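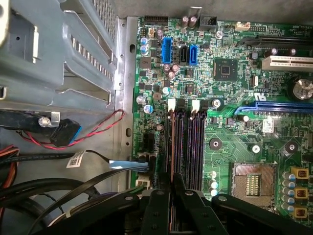
Plomstead, January

Section 3. Working Inside an Open Computer Case

3.1 Scope

These rules apply to every Jadley cell in which the gripper enters a desktop computer case to service the motherboard. They cover setup, approach and withdrawal. Removal of the power supply is covered in Section 7 and is not permitted under this section.

3.2 Before the arm is enabled

1. Confirm that the computer is disconnected from outlet power and that the disconnection is entered on the work card.
2. Fasten the case to the bench plate. A case held only by its own weight must not be serviced.
3. Connect the chassis to the cell ground point, then test the connection at bare metal.
4. Route data and power cables away from the planned path of the fingers. Cables that stay plugged in, such as a drive data cable at the edge of the board, must be treated as obstacles in the path file.
5. Check that all finger screws are tight. Loose hardware above an open board is a stop condition.

CAUTION: An open CPU socket must be entered as a no-touch area before any motion over the board. Contact pins cannot be repaired in the cell.

3.3 Approach to the memory slots

1. Select the program for the board model. Do not adapt a program written for another board.
2. Bring the gripper to the upper hold point and wait for the operator to confirm.
3. Lower the fingers at reduced speed. Stop above the slots – do not rest the fingers on the slots or clips.
4. Check the wrist camera view. The retaining clips at the far end of the slots must be visible.
5. Release the hold only when the view matches the reference on the work card.

NOTE: Shadow from the gripper may darken the lower part of the board. Adjust the bench lamp, and leave the camera settings unchanged.

3.4 Withdrawal

Raise the gripper straight up until the fingers clear the case walls. Sideways motion inside the case is prohibited, including in manual mode. If a cable moves with the gripper, press Stop and free it by hand with the arm disabled.

3.5 Records

File the completed card under Form 246. Requests for exceptions go to Nataša Vlachou, Cell Safety, Rowbotham site, and must be approved in writing before work begins.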